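Re: [natasholm-house] washer leaving gray bits on everything
2 min read

Shobha, yes, same thing on ours a while back. Quick answers below, have to be out the door by 4.

Shobha Gowda wrote:
> Hi all, since June the top loader in the shared laundry is leaving
> gray fuzz on dark clothes. Two loads of towels came out worse than
> they went in. I ran it empty with vinegar, no change. Is there a
> filter in these? I can't find one in the booklet. Also is it normal
> that there's a hose lying inside under the back edge? Do I call
> the Acharya people or is this something we can do ourselves?
> They want 60 just to come look.
> Shobha

Don't pay the 60 yet. Lots of top loaders have a lint catcher of some kind, and a lot of booklets skip it or bury it in the back. Ours did. Lid all the way up, good light, look straight down before you start pulling at anything. You want to know what's supposed to be in there. 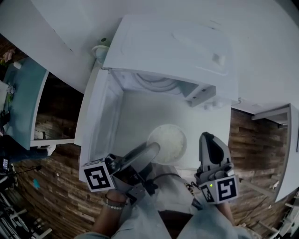

Top loader, lid up. White hose coiled at the back, round white piece lower down.

Hose: coiled and tucked under the rear edge by the hinge like that, I'd leave it alone. Just check it isn't hanging down where clothes can catch on it. Mind the little plastic catch on the back rim too, easy to snag a sleeve.

Round white thing: lint filter or detergent cup, I can't tell you which for your model. If yours lifts out easily, take it out and rinse it under the tap, old toothbrush for the corners. If it doesn't want to move leave it and ask. I forced mine and the new one was 25 plus shipping from Idik, took for ever.

Then one empty cycle, hot, 40 minutes or whatever your longest one is. I use Zillness powder, half a scoop, no vinegar at the same time. Wipe the rim and underside of the lid after, fuzz sits in the grooves and drops right back in.

And towels seperate from the dark stuff for a couple weeks. New towels shed like crazy, could be half your problem.

If it's still gray after all that then ok, call Acharya.

Cường Trịnh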